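Workshop notebook – September 30, 2026
Towers, old and older

Good day at the bench. We finally got to the Gredum office towers, the ones that have been stacked along the back wall since April, and I have to say I like them more the longer I spend inside them. Whoever laid out this chassis had clearly fixed a few computers in their life. Almost everything you would want to get at, you can get at, and the parts you are meant to touch are mostly blue. I know that's a common habit with office machines but it still makes me happy every time!

For anyone joining partway: the Zesow job is the big lot of retired desktops, and the plan is to strip, check, clean and rebuild whatever is worth rebuilding. Dunne wants the finished ones for their reading rooms. Anything that fails goes to Bodow for parts. We are at 161 on the intake sheet, and over 4000 screws in the sorting tray if my arms are any judge (I weighed them, I did not count them, please don't ask me to count them).

What I did first was the dust. I'd expected horrors. The first few were lined with gray felt, the kind that comes off the fan in one piece like a sock, and then I hit a run of machines that must have lived up on desks, because a soft brush and one pass with the vacuum was plenty. Keep the brush dry. Hold the fan blades still with a finger when you use air on them, or they spin up and scream.

Then the thermal paste. Old paste on these is a hard, pale crust and the cooler doesn't want to let go. Pulling straight up is asking for trouble. What worked on every one was a small twist, left and right, and patience. I tried letting one machine run for ten minutes beforehand to soften things up and that one came away like butter, so that is my new favorite method for anything that still boots. Wipe with alcohol and a lint-free cloth, go from the outside in, and look at the cloth before you look at the chip. If the cloth is clean, you're done.

Order I've settled on, after a lot of swapping back and forth:

Side panel off, case on its side
Photograph the cable runs
Drive out, caddy and all
Memory out, bagged and tagged with the machine number
Cooler, then processor
Power supply last, and only if it's failed the load test

I had the power supply much earlier in the list to begin with and it was a mistake. It means wrestling the whole cable bundle out while everything is still plugged in around it. Leave it where it is and just unplug the board connectors. You can fold the loose cables over to one side and they mostly stay put.
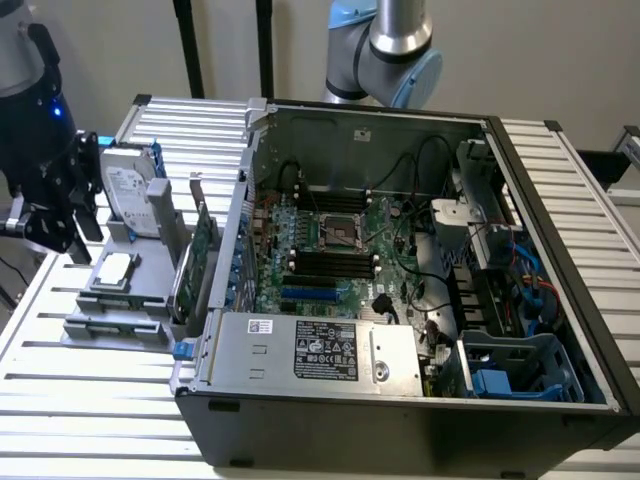 Dirceu Aguiar

With the case lying down like this the whole board is right there in front of you. No cooler on it, the retention bracket open, memory slots on both sides of the socket. I love that layout – you can reach either bank without threading your fingers past anything. The white latches at the ends of the slots are easy to spot too, even late in the day when my eyes have had enough.

Notes on the drive side. The caddies slide nicely once you trust them, but the SATA cables have set into their bends after all these years and they push back. Don't yank by the wire, get a fingernail on the plug. I've put three suspect cables in the yellow tub and I'd like to test them before we throw them out, as two gave read errors and then behaved perfectly in another machine.

The labels on the power supplies are worth reading before anything gets swapped. I found six machines in this batch with a different rating from the one on our sheet, so the sheet is wrong or somebody did repairs over the years. I've penciled the real values in the margin. Please copy them over if you get to the computer before I do.

Bracket screws: the short ones go back in the drive bay, the long ones in the rear. Mix them up and the bay won't close flush. I did this twice.

Still open:

Fresh coin cells, we're nearly out
Ask Dunne if they want the optical drives kept
Second alcohol bottle, the pump on the first one sticks
Find out what the odd rattle is in the machine under the window

First rebuilt one booted on the first try, fans so quiet I had to put my hand over the vent to be sure. More of the same tomorrow, starting with the rattle.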